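Technicien(ne) de maintenance, poste de préhension (H/F)
Référence 3347
Besnard, atelier Botby
CDI, temps plein, prise de poste en mai

Besnard recrute un technicien ou une technicienne pour le poste de préhension de l'atelier Botby. Le poste comprend une pince à deux doigts tenue à la main, un plateau en bois clair et un jeu de disques plats vert sauge qui servent de pièces d'essai. La personne retenue en aura seule la charge, du réglage au remplacement des pièces usées.

Vos tâches

À la prise de poste, contrôle du parallélisme des doigts et de leur ouverture. Nettoyage des faces internes. Vérification des vis de fixation, puis des inserts à bague couleur laiton côté corps de pince. Un insert qui tourne dans son logement est changé le jour même.

Démontage complet des doigts tous les 2127 cycles, remontage au couple indiqué sur la fiche, essai de prise sur un disque seul puis sur deux disques superposés. Les relevés sont saisis dans Zisico, sous le numéro de la pince.

Vous tenez aussi le stock de rechange (doigts, visserie, inserts) et passez les commandes auprès de Henemico.

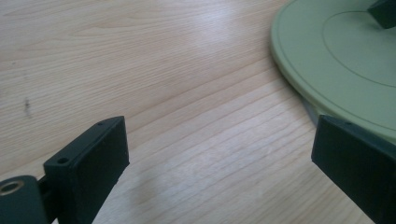
Doigts ouverts, trous de vis sur le dessus.

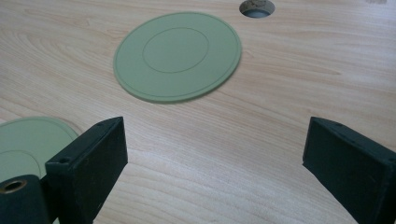
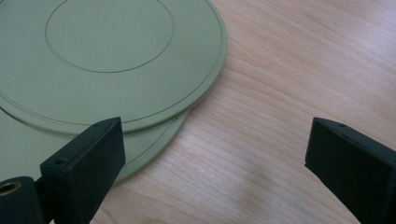 Elango Palaniappan précise que le réglage demande plus de patience que de force : un doigt serré trop vite part légèrement de travers, l'écart ne se voit pas à vide et on le retrouve sur le bord du disque au moment de la prise. Il conseille aux candidats de venir à l'essai avec leurs propres clés, celles de l'atelier ayant beaucoup servi.

Profil

Bac pro ou BTS en maintenance, ou expérience équivalente. Lecture de plans, usage courant du pied à coulisse et de la clé dynamométrique. La connaissance des robots est un plus, elle n'est pas exigée. Une bonne vue de près est nécessaire, avec ou sans correction.

Conditions

Horaires de journée, sans astreinte. Prime de poste de 188 euros brut par mois. Vêtements et chaussures fournis. Période de formation en binôme avec Ysaline Carré, qui change de service au printemps.

Candidature

CV et quelques lignes sur une réparation que vous avez menée vous-même, à adresser à Thierry Brunet, bureau 227, avant le 18 décembre 2019. Les candidats retenus feront un essai pratique d'une demi-journée à l'atelier : démontage d'un doigt, remontage, réglage. L'essai est indemnisé. Rappeler la référence dans l'objet du message.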